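Waltora Sim Demonstration Kit

Waltora is a simulated two-armed robot you drive by hand to record examples for a learning system. An operator steers both arms and grippers, and each attempt is saved with the view from every camera. Rooms and tabletop objects can be rearranged between attempts.

The base licence stores 2,000 demonstrations. The Sheehan licence stores 3,000 and adds the colour and lighting controls.

Simulated views from the robot's cameras:

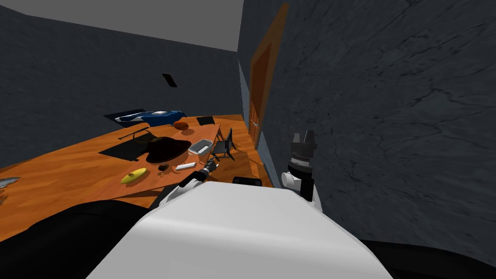
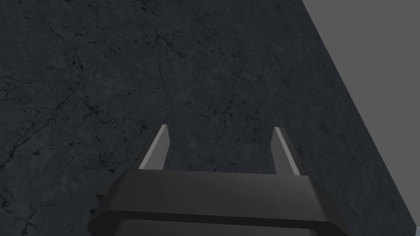
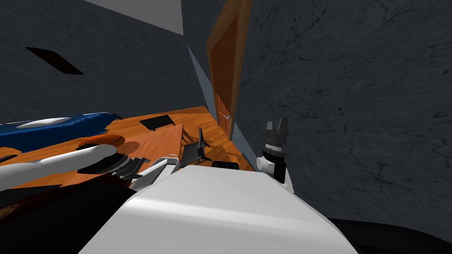
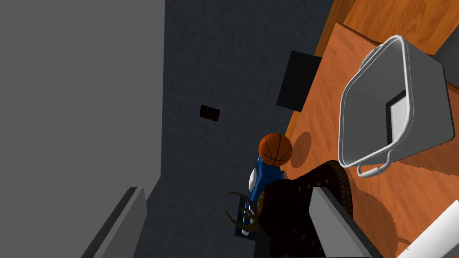 Allow 20 practice runs for a new operator before keeping any data. We suggest 200 kept demonstrations per task as a first training set. Failed attempts can be labelled and exported separately.

Licence enquiries: Tane Ruddock, Stisdale office.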